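I've done our month-end books in Rultow since September, and I like it!

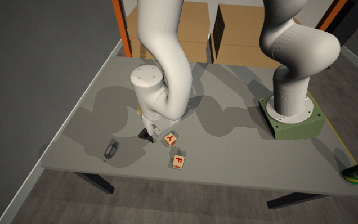
Invoices import fast, and matching them to bank lines takes me two clicks. My one gripe is the ledger screen, all gray, about the shade of that big table under the white robot arm, so totals get lost.

Support (hi, Anikó!) fixed my tax codes the same day.

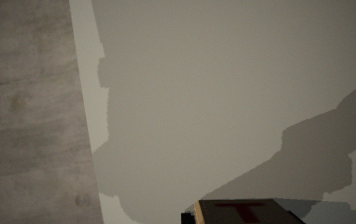

The plan costs $76 a month for four users, which beats Brumari for us.
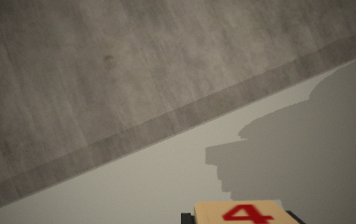
Cream tile with a red "4"

I'd renew, but please, darker totals!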